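4.3 What the home recordings can and cannot support

The results in Section 4.2 look good on paper, and we would like to spend some time on why we don't fully trust them. A policy trained on the full Rollavum set reached a higher score on the sorting task than any of the baselines, and the gap was wide enough that a reader might be tempted to stop there. We were tempted too. The trouble is that the score rewards a particular kind of success, and when we went back through the recordings by hand we found that the word "success" was carrying more than it should.

Recall that Rollavum is made up of recordings from people using a hand-held gripper with two parallel fingers and a camera fixed to it. The claim behind this style of collection, made often and tested rarely, is that recordings from real homes teach a policy things that recordings from a lab bench do not. The usual argument points to clutter, uneven light and odd furniture. We accept that homes contain all of these. Whether a policy learns anything from them is a separate matter, and it is the one we try to measure in this section.

We kept 625 recordings of small-object sorting after the first round of filtering. The filter was the one used by Kotian, which drops a recording if the finger opening never changes or if the camera path is lost for more than a short stretch. It does not look at what is between the fingers. We had assumed, as others seem to, that this was a small weakness. To check, we went through every one of the 625 and gave each grasp one of three labels: a clean grasp, in which only the target was between or against the fingers; a shared grasp, in which a second object was touching the target or the fingers closely enough that we could not rule out its moving too; and an unclear grasp, in which we could not tell.

Only 386 recordings were labelled clean. A further 188 were shared, and the remaining 51 were unclear. In other words, well over a third of the material that passed the filter, and that counts as a success under the standard score, does not plainly show what it is said to show. We had not expected the share to be so large, and we suspect it would be no smaller in other sets collected the same way, though we have not been given access to check.

Hair accessories and thin jewellery account for a large part of the problem. They are popular in home sorting tasks for sensible reasons: people own them, they don't break, and they come in many shapes. They are also awkward to judge from a camera that sits behind the fingers. A toothed clip can hook another clip. A bangle is thin enough to vanish against its background at a low frame size. Figure 6 gives a case that our two labellers argued over for longer than any other.
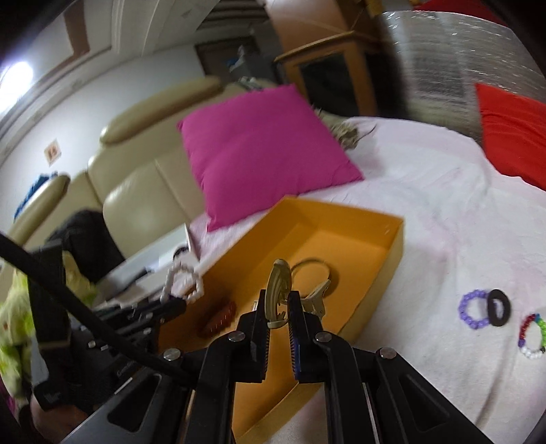
Figure 6. Gripper view from the sorting task, with a claw clip between the padded fingers, an alligator clip angled behind it and a wire bangle at rest in the box. Labelled as shared.

Under the Kotian filter, the recording in Figure 6 is a success with the claw clip as its target. One labeller called it clean, on the grounds that the claw clip is upright between the pads with its toothed part held low, and that the alligator clip is merely behind it. The other called it shared, pointing out that the metal clip seems to be attached to the larger one, so that any motion of the first could carry the second along. We settled on shared. A single still cannot decide the matter, and we don't offer it as proof of anything beyond the fact that two careful people can look at the same moment and come away with different labels. The automatic filter had no such doubts.

The bangle raises a smaller but related point. Its loop lies behind the top of the claw clip and, seen from the gripper, goes around it like an outline. An earlier version of our object detector merged the two into one item in many recordings of this type. The merged item was then passed on as the target, and the policy was trained to reach for something that does not exist as a single thing. We changed the detector before running the experiments reported here, but we mention it since the first numbers we circulated in December were made with the older one and should be set aside.

Does any of this matter for the trained policy? We ran the obvious test. We trained the same network three times: once on all 625 recordings, once on the 386 clean ones, and once on 386 drawn at random from the full set. If shared and unclear grasps do harm, the clean set should beat the random set of equal size. If more data is always better, as is often said, the full set should beat both.

On the standard score, the full set did win, with the random set second and the clean set last. Taken alone, that result would support leaving the filter as it is, and we can imagine a paper that does so. But the standard score uses the same rule as the filter. A policy that picks up two things and drops both in the right tray is given full marks. So is a policy that drags a bracelet along with a clip. It is no great surprise that a policy taught with such cases does well on a test that forgives them.

We therefore scored the same trials again, by hand, and asked that only the target be moved. The order changed. The clean set came first, the full set second and the random set last. The gap between the first two was modest, and we would not bet much on it holding up in a new home with new objects. What we are prepared to say is that the lead of the full set was gone, and that the advantage reported in Section 4.2 depends on a scoring rule we would not choose again.

There is a fair objection to our own test. Hand scoring is slow and it is open to bias, and the people who scored the trials were the same people who labelled the recordings. They did not know which policy they were watching, which helps, but they did know what we were hoping to learn. We tried to limit this by having a share of the trials scored twice. Of these, 251 trials received two scores, and the labellers agreed on most of them; the cases where they split were nearly all ones with thin metal objects. We take that as a sign that the label is hardest to give exactly where it is most needed, and this should worry anyone planning to lean on it.

A second objection is that shared grasps may be useful in their own right. Objects in a home do touch, tangle and lie on top of one another, and a policy that has never met a tangle may freeze when it does. This is reasonable, and our clean set may well be too tidy. We looked for the effect by placing linked or overlapping objects in the trays, and saw no steady benefit from the full set. However, the number of such trials was small, and the full set was never labelled with the tangle as something to be dealt with. The policy saw many cases in which two objects were close together and was told each time that there was one. It seems optimistic to expect it to learn separation from that.

We also looked at background. The strongest form of the home-data claim is that sofas, pillows, bedding and bright wall lights in view act as a kind of useful noise. To probe this, we masked everything outside the box in both training and test recordings and trained again on the clean set. The score under hand marking barely moved. On our task, then, the home surroundings neither helped nor hurt by an amount we could measure. The box itself may be to blame: once the work takes place inside low walls on a plain floor, much of the variety of the room is kept away from the part of the image that decides the grasp. Objects lying on the bedding outside the box are a different case, and the masked policy was worse at those, but too few recordings include such a reach for us to make anything of it.

The Emoso baseline deserves a word here as well. Its authors report strong transfer from home recordings to a fixed arm, and we were able to repeat their result on their objects with their scoring rule. With ours, the gain shrank to a size that a change of random seed could produce. We do not think the original result is wrong. We think it answers a narrower question than its title suggests, and the same should be said of our own Section 4.2.

For the remaining experiments we use the clean set and report both scores side by side. The Alel trials in Section 5 were run before the labels were finished, so only the standard score is available for them — readers should treat the comparison there with some care until the hand scores are added.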